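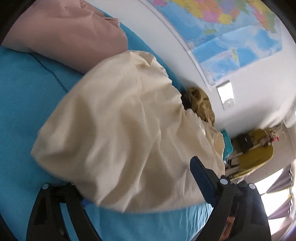 Support > People & Leadership Tools > Tickets > Survey results not matching headcount

Leadership pipeline survey: the director group keeps dropping people

Status: solved (I think!)
Opened: Apr 4, 2022

Hi all, me again. I run the yearly leadership survey for Lahlou, and we use Prilar to send it out and build the charts. This year's report is meant to show how many women are in manager, director and VP jobs, and what they studied before they got there. The board wants it split by degree, so science and engineering on one side and everything else on the other.

The trouble is the director group. Our HR export has 3,796 people in it and Prilar says it loaded all of them, great. But when I open the "Director and above" chart it shows 18 fewer people than the same filter gives me in my spreadsheet, which has 174. I've checked the spreadsheet so many times I'm seeing it in my sleep.

What I tried first:

- Logged out, logged in, other browser. No change.
- Deleted the chart and made it again from scratch. Same number, same gap.
- Turned off the degree split. Still short, so it isn't the blank degree fields (that was my big theory, oh well).
- Loaded the file again as plain CSV. It took forever and gave me the same thing.

Update 1

Support asked me to send the list of who's missing. Good idea, I should have done that before writing in! I put the two lists side by side, and every single missing person works at the Flonddale office. Not everyone at Flonddale is missing though, the managers there show up fine.

Update 2

OK, getting somewhere. Flonddale came to us when we bought Prurnumura last August, and they kept their old job titles. Over there a director is called "Head of" something. Our spreadsheet has a hidden column that turns "Head of" into "Director", and I'd forgotten it was even there. Prilar doesn't read hidden columns on import, so it put those people in a level called "Other", way down at the bottom of the levels page where you have to scroll to find it.

Support told me to do this, and it worked on the second go:

1. Unhide the level column in the export and save it under a new name.
2. In Prilar, go to Settings, then Levels, and delete "Other".
3. Import again and pick "Replace levels". I picked "Merge" the first time and ended up with two Director levels, so don't do that.
4. Open the chart and hit Refresh.

The chart now says 174, same as mine. Hooray!

Update 3

One leftover. The year-over-year line still uses the old levels for last year, so it looks like we promoted a whole crowd of women overnight. Lovely if true, but I can't put that in front of the board. Support says past years get locked 3 days after the report goes out and they have to unlock it on their side. I've asked them to. For now I've taken the line off the slide and left the bars.

Last year is unlocked and fixed now, and the line looks sensible again. The rise is much smaller but it's still going up. You can close this one, thanks for sticking with me!

Related tickets
Degree field shows "Unknown" after import
Two levels with the same name, how to combine
Changing job titles after a company merger
Board report PDF leaves out the last chart
Who can see answers from small teams?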